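Brandari Woven Folding Screen, Four-Batten Pattern
Item 1003
Supplied by Domex

Product details

The Brandari is a free-standing folding screen for dividing a room or closing off the back of a work table. Each panel is a timber surround with an infill of light beige woven strips. The weave is open, with small rectangular gaps at regular intervals, so some light and air pass through. It will hide clutter on the far side at normal viewing distance but it is not a blackout screen.

Panels are joined with double-action hinges and fold in either direction. The screen can be set in a zigzag, or run along one side of a table and turned at the corner to cover a second side. It should not be opened flat in a straight line, as it has no feet and will tip. 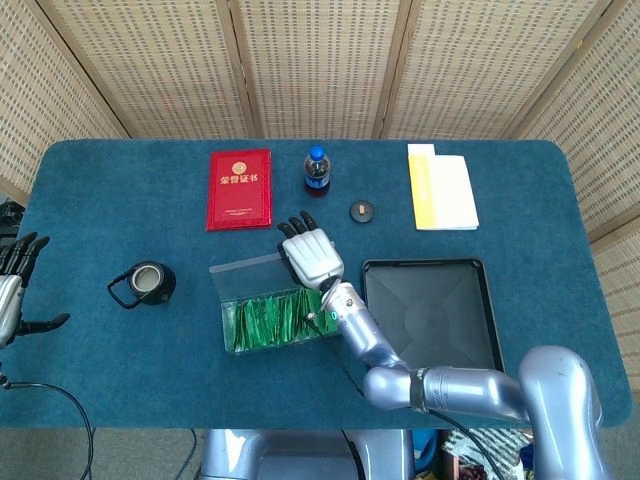 Photo: Oda Lie / Domex

Turned round the back and right-hand side of a felt-covered table, the screen gives a plain, pale ground behind small goods. The darker uprights stand out against the weave and make it easy to see whether the panels are plumb. Blue-green felt suits it well. Strong patterns on the table tend to compete with the weave.

Finish

Uprights are stained darker than the infill and sealed with a matt water-based varnish. The strips are left unstained. Colour varies between batches and will deepen slightly in daylight. Customers adding panels to an existing screen should quote the batch number stamped on the underside of the first upright.

Use with tables

Leave a gap of 5 cm between the table edge and the screen. This allows the hinges to move and stops the table rubbing the weave. Tables with rounded corners can be set closer on the turned side. Do not lean boards, folders or stacked papers against the infill. Light cards may be hung from the top rail with the clips supplied (2 per panel).

Care

Dust with a soft brush, working along the strips. Marks on the uprights can be wiped with a damp cloth and dried at once. Do not use spray polish on the weave. Keep away from radiators. If a strip lifts from the surround, press it back under the retaining bead and fix with a little wood glue. Replacement beading is sold by the length.

Screens stored folded should stand upright on a dry floor with the strap fastened. Prolonged storage on the side will bow the uprights.

Delivery

The screen is sent fully assembled in a single carton. Allow 48 hours in the room before first use so that the timber can settle, then check the hinge screws and tighten if needed.

Spare parts

Hinges, pins, clips, straps and beading are held in stock. Single panels are made to order. Write to Joar Solberg in the parts office, giving item and batch numbers.

Page revised 26 July 2020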